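Notebook, July. Equipment planning, hand-held grippers, round two.

Sat down after lunch to turn the shopping list into something Qianru can take to the budget meeting. She wants one page with prices and one page with reasons. I'm writing the long version first so the reasons don't get lost, and Volodymyr can mark it up before it goes anywhere.

Where we are. The hand-held units are getting used far more than we planned for when we bought the first lot. The original plan treated them as a side job and put most of the money toward the bench arm. Cloth work has changed that. Folding needs two hands, so every working set is a left and a right, and a fault on one side takes the other out of service with it. We have been buying and storing them as singles, and the spares box shows it: plenty of screws and cable, not much in the way of fingers.

Quotes in hand:

Skurka, complete pair, left and right, fingers fitted: $979.
Edwards, complete pair, same fingers, shorter cable: $950.
Skurka, finger and mount kit, one pair's worth: $391.

Freight isn't on any of them. Volodymyr has written to both asking for it in writing, plus lead times. Edwards answered the phone but wouldn't commit to a date. Skurka has an auto-reply on until the end of the week.

The Edwards saving is $29 a pair. I don't think it's worth having if the cable is as short as the drawing says. On the bench it would be fine. On floor work the cable has to run away from the mat and still leave slack for a full reach across, and an extension puts a connector right where people kneel. Extensions were on the list last time and we ended up taping the joins. If Edwards will supply the long cable at the same price I'd look at it again.
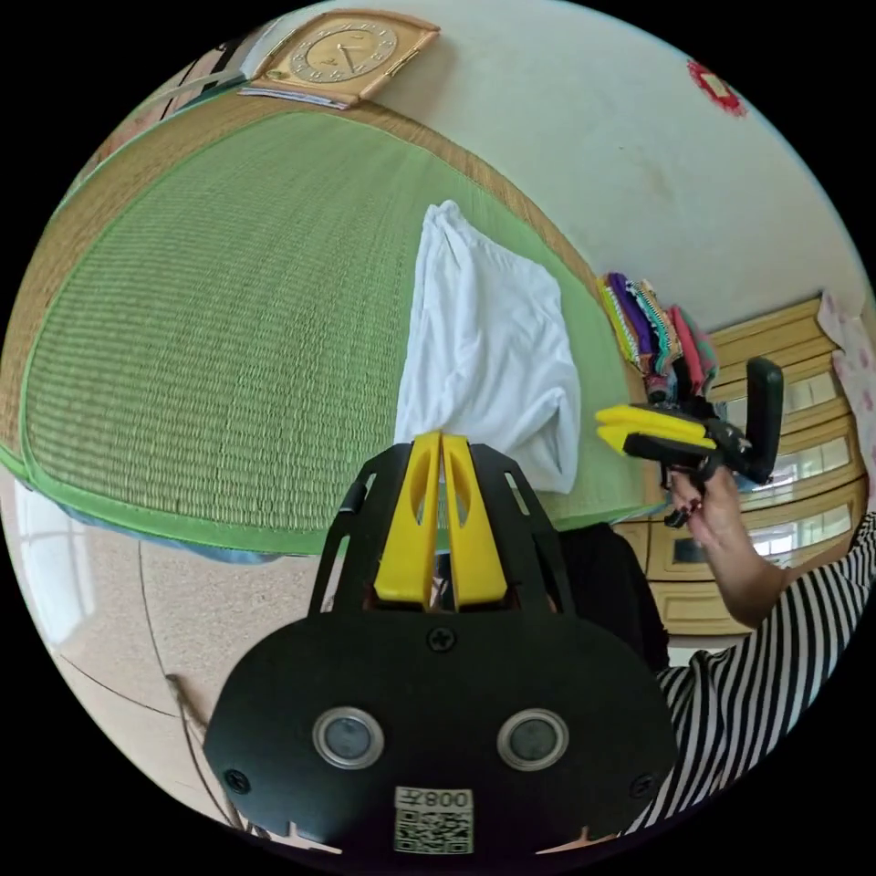
Cloth folding on the green mat. Unit 008左 in the foreground, yellow fingers on both grippers.

Notes from the folding work, as they bear on the order:

Fingers. These are the wear item and should be budgeted as a consumable, on their own line, the same way we do tape and batteries. At present they come out of repairs, and repairs is already carrying the arm service. I'd like the same colour across the whole stock. Yellow shows up well against the black body and against most of what we fold, though Qianru points out that we have yellow fabric in the set too. She'd like the option of a second colour for those runs. Ask Skurka whether colour is a free choice or a surcharge.

Labels. Keep the present scheme, number plus side, with the QR code underneath. New units should be numbered on from the existing ones before they leave the receiving bench. Last time we let two go out with pencil on masking tape and then had to work backwards through the log to sort out which was which. Label stock is cheap. Add a roll.

Lens covers. Neither quote lists them. We want clip-on covers for transport, and something better than the sandwich bags for storage. Volodymyr reckons he can print them. I'd still like a price for bought ones so we can compare it with his time.

Mats. One mat is enough for one station. A second station needs its own, and it should be the same sort, with the woven ridges. The cheap foam one grabs the cloth and changes how people fold. Qianru found a flooring place near Skestatton that will sell single mats. No price yet, so leave the line blank in the draft and don't guess at it.

Cloths and garments. We keep raiding the same pile. I've left this off the equipment budget entirely and put it under supplies. If the meeting wants it moved, they can move it.

Now the actual proposal. Two options went up on the whiteboard.

Option A: 2 Skurka pairs and one finger kit.
2 x 979 = 1,958
1 x 391 = 391
Total 2,349 before freight and tax.

Option B: one Skurka pair and 2 finger kits.
1 x 979 = 979
2 x 391 = 782
Total 1,761 before freight and tax.

Difference is $588. Option A gets us a second station and a spare pair on the shelf. Option B gets us the second station with no spare pair, but with enough fingers to keep both going through the Cloltska work. Volodymyr prefers A. His argument is that fingers can be swapped in a few minutes and a dead body can't, and a spare pair covers both sorts of failure. Qianru leans to B, since the budget year turns over partway through Cloltska and a second pair could go on next year's money.

I've come down on A, mostly on lead time. If a body fails in the middle of Cloltska and Skurka takes as long as they did with the first order, we lose that station for the rest of the block. I'd be happy to see B go forward as the fallback, as long as the page says plainly that there's no spare pair in it.

One thing I'd like settled before either is signed: whether Skurka will sell a left or a right on its own. The quote only gives pairs. If singles are available the whole sum changes, and we could hold one of each side and replace them separately. Volodymyr to ask when he chases the freight.

Storage. A second station means more gear out at once and the current cupboard won't take it. We could use the shelf under the printer if someone clears the old arm packaging off it. I've no objection to recycling the packaging, but check with Qianru first, as she may want the foam for shipping.

Not asking for this time: new arm, new bench, force sensing on the fingers. The force sensing came up again and I still think it belongs in its own proposal. It would drag this one out for months and the rest of the list is simple.

To do:

Volodymyr: freight and lead time from both suppliers, singles from Skurka, long cable from Edwards, finger colours.
Qianru: mat price, the date the budget closes, and whether consumables can have their own line.
Me: one-page version, both options, totals checked by somebody else. Count what is really in the spares box and put the figure in the log.

Later, 4:40. Edwards rang back. They can do the long cable but it's a special order and they'd need to requote. Told them to go ahead and send it. If the new figure comes in over 979 I'll drop them from the page.

Qianru has asked for the draft by Sunday night so she can read it before the meeting. Freight will have to go in as "to be confirmed" unless Skurka gets back to us first.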